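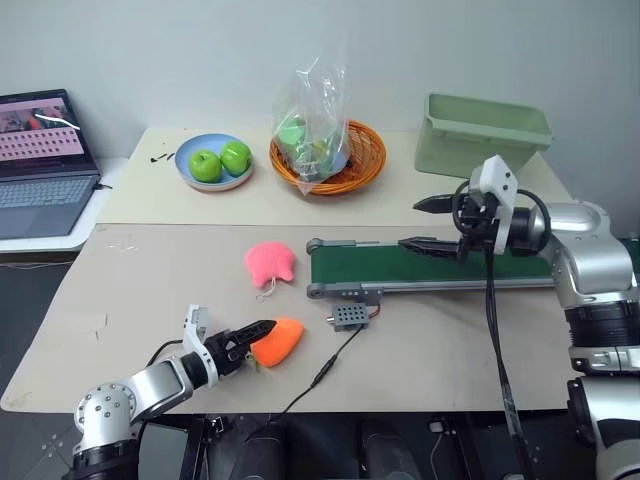
A soft toy carrot.

Toy food

By Kgomotso Nkuna
Last updated in March

Toy food, also called play food or pretend food, is any toy made to look like something people eat or drink. It comes in wood, felt, plush, knitted yarn, tin, plaster, china and plastic, and it covers nearly everything a kitchen could hold, from a single pea to a wedding cake in tiers. Children use it to play house, shop, café and picnic, and a good many adults collect it. Few kinds of toy are so widely made at home, and few show so clearly what people were eating when they were made.

Early forms

Small models of food are very old. Clay and wooden loaves, fruits and joints of meat were placed in tombs in ancient Egypt, though these were meant for the dead and can't safely be called toys. The line between a toy and an ornament stays blurry for centuries after that. The grand dolls' houses of Germany and the Netherlands had kitchens full of tiny pans and dishes, and many were display pieces for grown-ups, kept well out of reach of small hands.

By the nineteenth century, painted plaster food for dolls' houses was being made in quantity, and it is wonderful stuff: glazed hams, lobsters on platters, puddings with a sprig on top, often glued straight to the plate so that the dinner could never be lost. (Beatrix Potter put just such a dinner into The Tale of Two Bad Mice, where the mice are furious to find that the ham won't come off.) Toy grocers' shops were popular too, with rows of little drawers and a pair of scales that worked.

Materials

Wooden toy food is usually turned on a lathe and painted, which suits round things - apples, eggs, tomatoes - far better than lettuce. A popular modern version is cut into pieces held together by hook-and-loop tape or magnets, so that a child can "slice" it with a wooden knife. The ripping noise is a large part of the fun.

Felt is the great material for anything flat. A fried egg takes two circles and a few minutes. Felt also makes very good pasta, sandwich fillings, pancakes and biscuits, and because the edges don't fray, a child of seven or eight can cut and sew a whole breakfast.

Plush is used for larger and rounder pieces, often softer and simpler in outline than the real thing. Carrots are a favourite. They need only one long tapering shape and a bit of green at the top, and almost any child will know what they are at once. Bananas, peas in a pod and slices of watermelon are common for the same reason.

Knitted and crocheted food goes further than any other kind. Patterns exist for sushi, full roast dinners, jars of pickles and cups of tea with the milk already in. Working in the round gives a neat hollow shape that only needs stuffing, and mistakes in the stitches tend to make the vegetables look more real!

Moulded plastic arrived in most toy boxes after the Second World War. It is cheap, washable and very good at fine detail such as the seeds on a strawberry.

The Pathirana collection

One of the liveliest collections open to visitors is the Pathirana collection in Garkville, which holds more than 800 pieces of toy food in two rooms above the old corn exchange. It was put together over many years by a family of bakers and is, as one might hope, very strong on bread. There are 158 loaves, buns and rolls, including a plaster cottage loaf no bigger than a thumbnail and a stuffed corduroy baguette as long as a walking stick.

The second room is given over to vegetables and to the Trenach sets, boxed wooden greengrocers' assortments sold by a small workshop of that name. A full Trenach box held 16 pieces in shaped hollows under a sliding lid. Complete boxes are scarce, as the radishes rolled away under furniture and stayed there. Jaanus Navickas, whose guide to the sets is the one most collectors use, lists 4 colours of lid and argues that the dark green is the earliest. He also gives a whole chapter to the cauliflower, and it deserves one - every floret was carved separately.

In play

Toy food is mostly used for pretend play, which commonly begins at some time in the second year of life, often with an empty cup held to the mouth. Later come the longer games of cooking for somebody else, taking orders and handing over the wrong change. Children mix scales and materials quite happily, and a felt egg may be served beside a wooden pear and a handful of real gravel.

Choking is the main danger. Small pieces, loose magnets and buttons are unsuitable for babies and toddlers, and home-made toys need firmly stitched seams. Fabric pieces for very young children usually have sewn-on details in place of beads.

See also: dolls' house; rag doll; toy shop; marzipan fruit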